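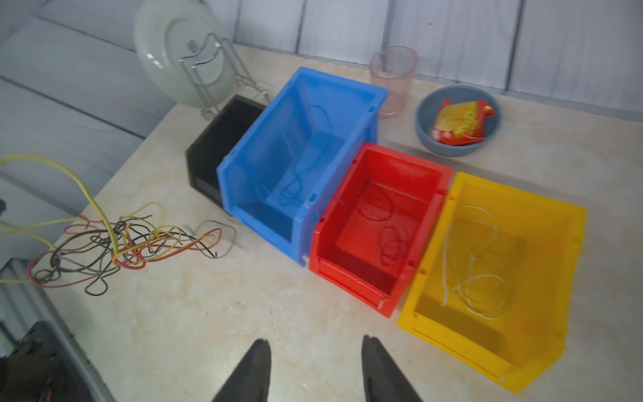

Why Are Wires So Many Different Colors?

Have you ever peeked at a bundle of wires and thought it looked like a bowl of rainbow spaghetti? Wires come in red, blue, yellow, white, black, gray and plenty more, and those colors are really useful!

Let's start inside the wire. In the middle is metal, very often copper, because electricity moves through copper easily. Wrapped around it is a bendy coat, usually plastic. The coat is called insulation (say it: in-suh-LAY-shun). It helps keep the electricity in the wire, where it belongs, and away from your fingers.

The metal inside a red wire can be exactly the same as the metal inside a blue one. Only the coat is different. So the color is a message for people! In lots of battery projects, red goes to the plus side and black goes to the minus side. Imagine building a toy with 8 gray wires and trying to remember which one goes where. Yikes!

Sorting wires is a fun puzzle too. Sadao Furukawa fixes old radios in Chiba, Japan, and he has 214 little coils on his shelves (he counted them one rainy November). He puts each color in its own bin, so when he needs a blue wire he reaches straight for the blue bin.

Want to try it? Use yarn, string or new craft wire:

Find a small bin or box for each color.
Pull one strand slowly out of the pile. If it sticks, stop and look for the loop that is holding it.
Wind it loosely around four fingers to make a coil, then slide it off.
Drop the coil in its bin and go back for the next one!

Stay safe: never pull on, cut or unplug wires that are part of a lamp, a TV or anything else at home. Ask a grown-up first, and keep wires far away from wall outlets.

Word to know
Coil: something long and thin wound into loops. A garden hose can be a coil, and so can a sleeping snake!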